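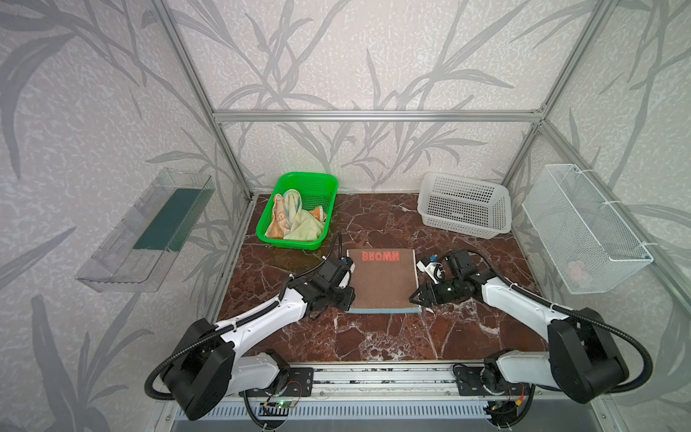 Towel storage, second revision. The old arrangement was a single stack on the shelf over the washer, and it fell over whenever I pulled from the middle.

Small towels now go in the green basket at the back left. They are not folded. I timed folding against bunching in February and could not justify the difference for anything smaller than a bath towel. The perforated sides let air through, so a bunched towel is no worse off than a folded one. The white basket at the back right is for the next load and stays empty between washes.

The wire basket on the right wall hangs from cable ties. It tilts a little, open side inward, and I have left it that way. Small items only. The clear acrylic shelf on the left wall gets anything long and flat.

The marble pattern underneath is reddish brown with pale veins — good at hiding lint, bad at showing where I dropped a white button. I sweep it with a damp cloth before each load, working from the back corners forward.

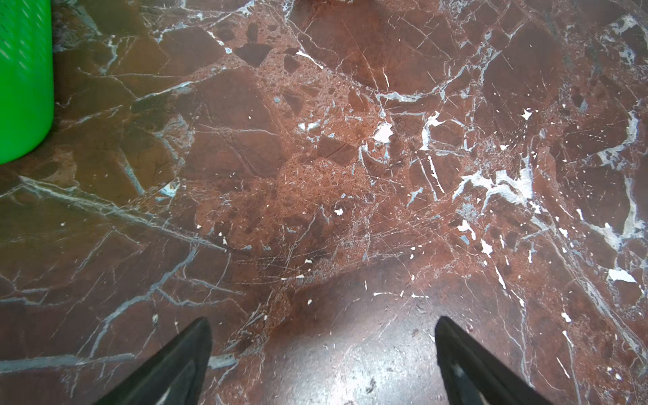 Rosalba Serra wrote in to say that bunching is fine for hand towels but leaves creases in anything with a printed motif, and that she rolls hers and stands them on end. I will try rolling on the next load and record the time per towel.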